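Subject: Re: [purkgate-parents] Lab fee and the new elective

On October mornings I read this list with coffee, so forgive the length!

> Does anyone know if the 3000 the school is asking for covers
> the Wellport trip too, or is that a separate bill? And are
> eighth graders the only ones allowed in the hardware elective?

The trip is separate, I'm afraid. I went through the budget sheet in the family packet (page 3, small print) and the elective comes to 2738 for the whole group. The rest goes to bus passes and the spring concert, so Wellport gets its own form after the break.

As for who can sign up, my daughter is in seventh and she got in, so it's open to both upper grades. They took eight kids from her homeroom. She loves it and now corrects me every time I call the whole computer "the hard drive."

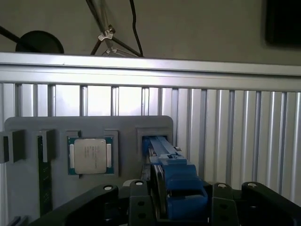

Processor and gripper at the gray holder plate

One more thing while I'm typing. The Clarkitz workbook is on the supply list as required, but the office told me they have a shelf of used ones you can borrow for the year. Ask before you buy! I didn't, and now we own two.

Also, is anyone driving from the Lozano side of town for early drop-off? We could trade mornings. I can do 7:15 but not a minute sooner, my youngest does not move that fast.

See you at pickup,
a seventh grade mom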